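Illora Wallpaper – Coral and Sage on Off-White
By Flisten

Illora is a floral wallpaper for people who have been told to paint everything white and are getting tired of it. It has a pale ground, gray-green and taupe branches running all over it, and rust-orange and coral flowers wherever there was room. Some are open, some are still shut like tulips that don't do mornings.

We printed the first batch in January and hung one wall of it in our own back hallway, mostly to settle an argument about whether it was too much. The argument goes on. The paper stays up.

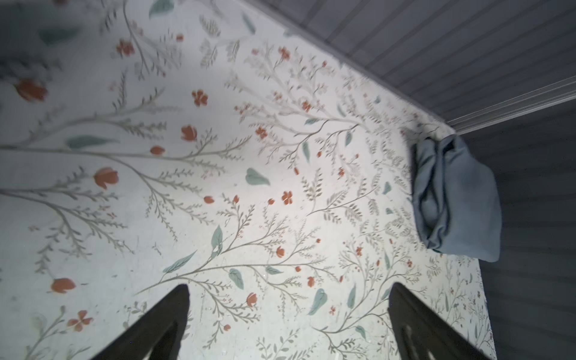 Busy patterns are kind to walls that have lived a little. Small dings and old filler tend to get lost among the stems, and so will a slightly wobbly seam. Large holes will still look like large holes.

Illora is a paste-the-wall paper, so there is no soaking, no folding, and no walking across the room wearing a wet strip. We use Sovo ready-mixed paste. One tub does around 45 square feet if you are careful, and less if you are like us.

Details
Roll width: 19 inches
Finish: matte
Cleaning: damp sponge, light hand
Good for: bedrooms, hallways, dining rooms
Not for: shower walls, however nicely you ask

Order all your rolls at once and check that the batch numbers match. Colors shift a touch between printings, and you will notice it every day at breakfast. The last printing was 1000 rolls, and we don't hold any back.

If you want something quieter, see Bisht, our plain sage paper. It goes well on the other three walls and has never started an argument.

Samples are letter size and ship flat. Tape one up and look at it in daylight and again with the lamps on before you order.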